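Tristside: inventario de tintes y acabados para madera clara

Ficha del conjunto de datos, revisión del 06/05/2026

Resumen

Tristside reúne mediciones de color de muestras de madera clara con distintos acabados al agua y al aceite. Contiene 210 registros, uno por muestra y acabado. El archivo principal es un CSV en UTF-8 con punto y coma como separador y coma decimal.

Origen de los datos

Las muestras se prepararon en el taller Grondoron y se midieron en dos tandas, la segunda en noviembre. Los productos de la serie Doser se aplicaron a muñequilla; los de la serie Usman, a brocha. Entre manos se dejó secar un mínimo de 4 horas y se lijó a favor de la veta.

Campos

id_muestra: entero, único.
especie: texto libre, en minúsculas y sin tildes.
serie: doser o usman.
manos: entero de 1 a 3.
L, a, b: coordenadas CIELAB, media de 5 lecturas.
notas: opcional. Puede contener saltos de línea entrecomillados.

Valores ausentes

Las celdas vacías indican lectura descartada. No se ha imputado ningún valor. En la serie Usman faltan más lecturas de b que en la otra - el lote inicial se midió con la calibración caducada y se retiró esa columna.

Limitaciones

No hay datos de envejecimiento por luz. La especie se anotó según la etiqueta del proveedor, sin comprobación anatómica. Las diferencias de color entre albura y duramen no están separadas y pueden superar a las del propio acabado. No se recomienda comparar valores absolutos con los de otros instrumentos.

Referencia visual

Tablero claro de tono roble miel, con la veta en bandas algo onduladas, sobre superficie gris topo mate. No lleva registro asociado en el CSV.

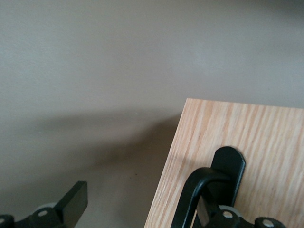 Licencia y cambios

Uso libre con atribución. La revisión actual corrige los identificadores duplicados y unifica los nombres de especie; las columnas no cambian de orden.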